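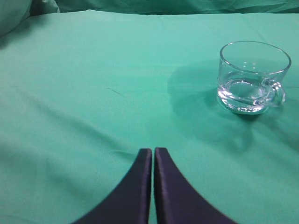 Fig. 1. Wrist camera view, glass mug with water on green cloth, fingers nearly closed.

Minutes, gripper kit review, April
Start 2:10 pm, Jutance site, upstairs room. Itano joined by phone, line poor.

1. Last minutes
Accepted. One fix: the loan runs to the end of the month, not the middle.

2. Rarkar kit, where we are
Kit is gripper, two sets of fingers, wrist camera, software license for one seat. On loan from Nedeljković (reseller). Mounted and talking to our arm since last meeting. Install notes OK except the cable page, which is for the older connector. Bench side lost most of a morning on that.

Dark fingers on for now. The other set still in the bag, softer pads, not tried yet.

3. Glass trials
18 tries on the clear mug with water in it, handle to the right each time. 3 failed. Two of those the software never found the rim, one it found the rim but went for the shadow side and stopped short. No breakages.

Discussion on glass generally. The cloth shows straight through the walls so there is not much edge to go on. Highlights on the rim help, until somebody moves a lamp. Agreed glass stays in the trial, our customers wash a lot of glass and that was the whole point of looking at this kit.

Water level: low fill only so far. Bench side wants to go to half before anyone signs anything. Itano asked whether spill is covered under the loan. Not clear from the paperwork. See actions.

Cloth: creases. Software flagged a fold as an object twice. Suggestion to iron it, suggestion to pin it, suggestion to leave it becuase a real counter is not tidy either. Left as is for now, log the false picks seperately.

4. Camera
Picture good enough at the distance we use. Fingers take up a fair bit of the bottom of the view, worse when they open. Reseller says mask can be set in the software. Could not find the setting. Menu in the manual does not match menu on screen.

Question whether a second camera off to the side is needed. Parked until softer pads are done.

5. Price
Quote is 369 a month on rental, camera included, pads extra. Purchase price promised, not received. Finance view: rental fine for a quarter, no longer. Bench view: want the purchase number before comparing with anything else. No decision.

Support is by email only on this tier. Replies so far same day, one exception (cable question, still open).

6. Next round
20 tries per finger set, same mug, half full. Then a steel cup, then a plastic tumbler. Handle left as well as right this time. Write down the light setting every run pls, missing from half the sheets.

Actions
- Bench: softer pads on, run the 20, sheets in the shared folder
- Bench: false picks log, own tab
- Itano: ask Nedeljković re spill cover, and mask setting
- Office: chase purchase price
- Office: correct cable page from Rarkar, print and put with the kit

AOB
Key for the upstairs cabinet missing again. Spare is at the front desk, sign for it.

Closed 2:55 pm. Next meeting after the pad runs are in.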